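Grenia
Sala de prensa
Inicio » Comunicados » La comida sale de la mesa de trabajo

Grenia publica su «Manual de la comida en la oficina», un libro de 520 páginas sobre una hora que casi siempre dura menos

Jueves, 22 de octubre de 2020. La editorial Grenia pone hoy a la venta el «Manual de la comida en la oficina», de Kumiko Morikawa, con traducción y notas de Dariusz Ziółkowski. El volumen reúne lo que la autora ha averiguado sobre el acto de comer en el lugar de trabajo: el recipiente que se hereda, el microondas que se comparte y el pescado que se recalienta pese a la existencia de los demás.

La editorial es consciente de que el momento elegido tiene su gracia. Buena parte de los lectores a los que va dirigido el libro comen ahora en su cocina, a dos pasos del ordenador, y han descubierto que el compañero que deja migas en el teclado eran ellos. Grenia barajó retrasar el lanzamiento hasta que las oficinas volvieran a oler a lentejas, pero la imprenta ya había cobrado.

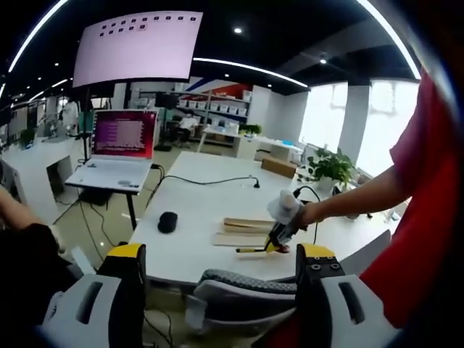
Silla de oficina gris y camiseta roja.

La primera parte del manual se ocupa del mobiliario. Morikawa sostiene que la silla de oficina está pensada para que uno mire hacia delante y que comer en ella obliga a una postura intermedia entre la lectura y la súplica. De ahí pasa a la mesa, al cajón de las salsas de sobre (con un apéndice sobre su longevidad) y a la nota adhesiva en la nevera, a la que reconoce la categoría de género epistolar.

«Empecé el libro por rencor», explica la autora. «Alguien se comió mi yogur en una empresa de la que prefiero no dar el nombre, y yo quería documentarlo bien. Luego me fui encariñando con el tema. Con la persona del yogur, no».

Ziółkowski, que firma también las notas al pie, discrepa de la autora en varias de ellas y la editorial ha decidido respetarlo. En el capítulo sobre la sopa, la nota ocupa más que el texto. «Kumiko escribe que la sopa no debe entrar en una oficina con moqueta. Yo me crié con sopa. Lo hablamos por correo durante todo un diciembre y lo dejamos así, cada uno con su cuerpo de letra», comenta el traductor.
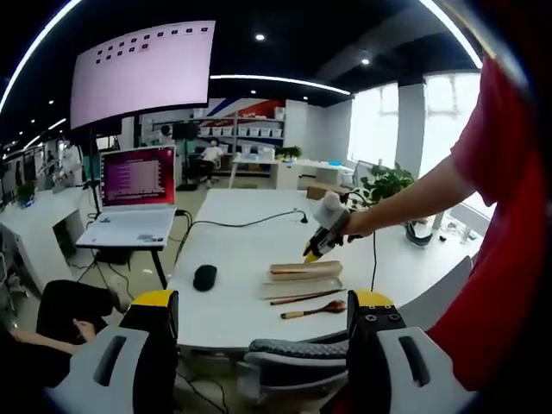
La segunda parte se lee como un libro de viajes por comedores ajenos. Morikawa visitó la gestoría Pretach, donde se come por turnos y se friega por orden alfabético, lo que según la autora explica el carácter de los Álvarez. Visitó también la oficina de Skedau, una distribuidora de material de riego que suprimió la sala de comidas para ganar una sala de reuniones y que hoy celebra en ella comidas que figuran en el calendario como reuniones. El capítulo dedicado a Hattar, la única de las tres empresas que tiene mantel, es el más corto. Allí todo iba bien y había poco que contar.

Las empresas mencionadas han leído sus capítulos antes de la publicación. Pretach pidió tres correcciones, todas relativas al horno. Skedau solicitó una reunión para comentar el suyo. Fue a la una y media y hubo empanada.
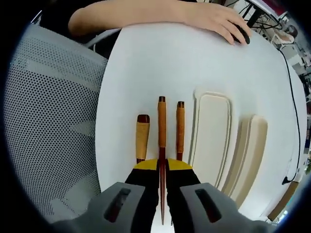
El tercer bloque, dedicado a los cubiertos, es el que ha dado más trabajo al departamento de corrección. Morikawa defiende el cubierto propio, traído de casa y devuelto a casa, frente al tenedor de plástico que cada cual guarda en un bote por si acaso. Su preferencia son los palillos, y dentro de ellos los que llevan una parte envuelta en cordón claro y un remate oscuro, porque nadie los confunde con los de otro y nadie los usa para remover el café. Ziółkowski anota al pie que él ha removido el café con unos así y que no pasó nada. El bloque termina con una defensa de la cuchara sopera que el traductor pidió incluir y que la autora aceptó a cambio de quitar un párrafo sobre los garbanzos.

El manual no contiene recetas. Grenia insiste en este punto porque ya ha recibido consultas de librerías que no saben si colocarlo en cocina, en empresa o en humor. La recomendación de la editorial es ponerlo junto a la caja, como los caramelos.

Sobre la edición

«Manual de la comida en la oficina» se presenta en tapa dura, con cubierta lavable. El papel interior no lo es, y se ruega a los medios que reciban ejemplar que lo tengan en cuenta. Incluye un índice temático en el que la entrada «ajo» remite a «conflictos» y un glosario de excusas para no ir a comer con el jefe.

No habrá acto de presentación. La autora y el traductor conversarán por videoconferencia, cada uno con su plato delante, y el enlace se enviará a los medios acreditados. Se agradecerá a los asistentes que silencien el micrófono mientras mastican.

Los ejemplares para reseña y las entrevistas con Kumiko Morikawa y Dariusz Ziółkowski, juntos o por separado, pueden solicitarse al departamento de prensa de Grenia. Entre las dos y las tres de la tarde no se atiende el teléfono.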